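# Bin picking, suction vs. the two-finger, 2024-01-18

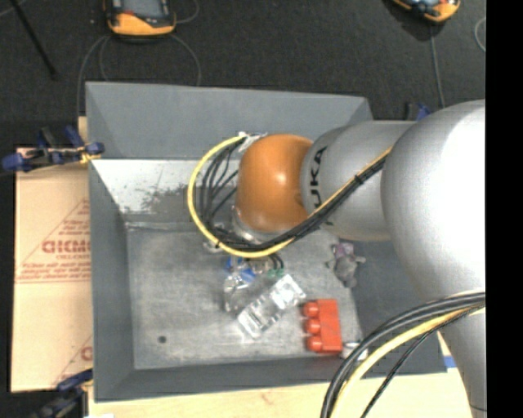
Back on the Dirnlow comparison after the December break. Plan is the same as before: run the suction cups until I'm sick of them, swap to the Leka two-finger, run that with the same objects, and keep the controller settings alone in between (I mean it this time!). Cable routing is still my biggest headache. The yellow one makes that big loop up by the orange wrist joint, and I want more slack there before we go past 2000 picks, but not so much that it snags on the bin wall. The clear plastic container stays in the mix even though it's all glare from overhead, and so does the little gray plush, which I picked for being annoying.

Log so far stands at 1218 attempts, all suction. Cycle time is about 10 seconds, and most of that is the planner dithering over the approach angle. I tried the Stivstead planner preset and hated it, way too timid near the walls, so I went back to ours.

To do:

- new seed for the object shuffle, use 3917
- ask Wukbridge if they have the softer cups in stock
- re-zero the wrist after the tool change, I forgot last time and lost a whole morning
- try a polarizer on the overhead camera

Leaving the clamps where they are overnight. Please don't move the bin!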